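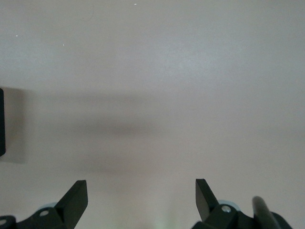 4 min read

Print this page | E-mail this page

The arms at Lasitdale: your questions, my answers

I run second shift on the packing floor, and since the arms came in October I've been asked the same things at the coffee machine so often that I finally typed up my answers. Danjuma Omoregie in maintenance read it over and fixed the parts where I was wrong about the machinery (there were a few!).

Is my job going away?

No one on the floor has been let go over this, and I asked about it straight out before I agreed to help with the rollout. What has changed is what you do for eight hours. We have 20 people on second shift, same as last spring, but only 4 of us still do straight hand packing. Everybody else moves between feeding, checking, and the returns bench. I can't promise you anything about five years from now, and I'd be suspicious of anyone who did.

What do the arms do, exactly?

They pick small parts off the table and put them in the Claron trays. The gripper is two flat black fingers that open wide and close on the part, and a small camera rides along with them, looking down past the fingers at the tabletop. Whatever the camera gets is what the arm has to go on. If you want to know why it's hesitating, pull up the camera view on the Tanui screen and look for yourself. I do it ten times a night.

Why is everyone so fussy about the tabletops now?

Well, a plain pale surface with nothing printed on it gives the dark fingers something to stand out against, and the parts too. Please don't put tape, pen marks, or sticker backing on it. A few tiny specks of dust are fine, and so is a soft shadow across the middle. I used to chase every speck with a cloth and Danjuma finally told me to knock it off.

Is it faster than we are?

On a good night one arm does 700 trays. Njoroge Mwaipopo has packed 1,000 by hand, and he'll tell you so whether you ask or not. The arm doesn't get sore wrists, though, and I do, so I've made my peace with it.

Do I need to know how to code?

Nope! The Wumix training is two afternoons, paid, and most of it is clearing stops, changing finger plates, and knowing when to call maintenance. I hadn't touched anything fancier than a label printer and I got through it. The second afternoon drags a bit, so bring a snack.

Can I reach in to grab a dropped part?

Not until you've pressed stop and the light on the post has gone solid. I don't care how slow it's moving. Ask me and I'll come stand there with you the first few times.

What if I hate it?

Tell me, or tell Njoroge if you're on days. Two people have already swapped back to hand packing and it wasn't a big deal. There's a sign-up sheet by the lockers for the next training group, and you can put a question mark after your name if you just want to watch.

Print this page | E-mail this page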